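Communiqué de presse

Poste d'essai automatisé : le comité d'entreprise d'Ekano demande des garanties avant toute extension

Jeudi 25 avril 2019 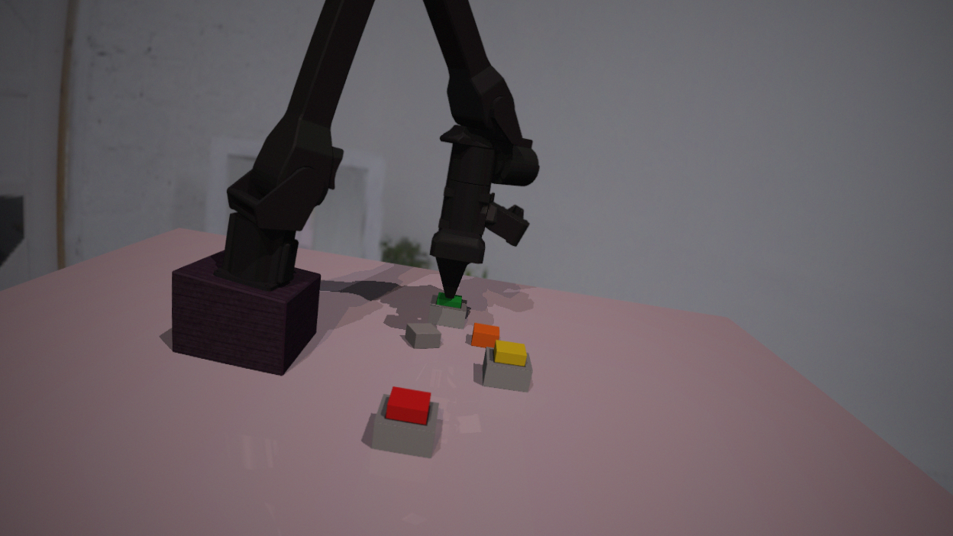
Santeri Miettinen
Secrétaire du comité d'entreprise, Ekano

La direction d'Ekano a présenté aux salariés son projet d'automatisation du contrôle des pupitres, baptisé Hokum. Simulation à l'appui, un bras noir y pointe sa tige vers un bouton vert, un jaune et un rouge étant posés devant lui. Le comité d'entreprise a regardé avec attention. Il n'est pas convaincu.

À l'atelier de Nornska, 14 personnes vérifient aujourd'hui les commandes à la main. Elles appuient, bien sûr, mais elles sentent aussi un ressort qui accroche, entendent un clic trop mou, renvoient une pièce sans attendre la panne. La direction parle de « soulager les équipes d'un geste répétitif ». Le geste est pénible, nous le disons depuis longtemps. Reste à savoir ce que feront ces collègues ensuite, et sur ce point le dossier tient en deux lignes.

Le fournisseur, Manurung, annonce plus de 2000 appuis par poste de travail. Ce chiffre vient d'un calcul et aucun essai n'a encore été mené sur nos pupitres, avec nos tolérances et nos boîtiers. Haruto Tanabe, contrôleur à Nornska, résume l'avis de l'équipe : « Un bouton dans un ordinateur ne colle jamais. Les nôtres, si. Qu'on nous montre la machine devant un lot difficile, et on en reparlera. »

Dans une consultation interne, 81 salariés sur 100 se sont dits favorables à un essai limité, à condition qu'aucun poste ne soit supprimé pendant sa durée. Le comité demande donc :

- un essai à Nornska jusqu'en décembre, en présence des contrôleurs ;
- la publication des erreurs relevées, y compris les pièces bonnes rejetées à tort ;
- un engagement écrit sur les reclassements et les salaires - pas une intention.

La direction a promis une réponse lors de la prochaine réunion. Le comité rendra son avis après l'avoir reçue.

Contact presse : secrétariat du comité d'entreprise, Ekano, site de Nornska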